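Ticket 3783 — Produce stand, Mustville play shop
Product: Alva two-tier display, supplied by Rallport
Status: Open
Logged: 27/08/2021

Issue: Vegetables are ending up in the wrong bins on the lower shelf, and the restock list doesn't match what we hold. Customer has the Loditano play food set, 105 pieces.

Checked the lower shelf against the list. Cucumbers are in with the bitter gourds, and more are mixed in with the carrots. Long beans hang over toward the tomatoes. 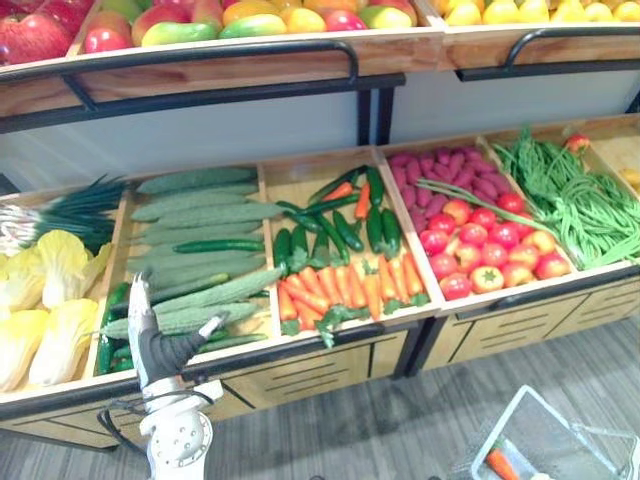 The list gives one vegetable per bin, so it needs rewriting before anyone sorts to it. Green onions and napa cabbage can share the end bin, onions at the back. Fruit on the upper shelf is a separate job.

Customer asked if the dividers could be made taller. Rallport says 2 heights are sold but the tall ones only fit the older Alva stand. Not ordering. 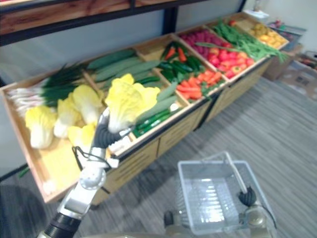

Still to do: print new bin labels, 4 spares included, and send the revised list to Mustville. Customer wants the beans tied in bunches — will ask Loditano if they sell ties.

Leave open until labels arrive.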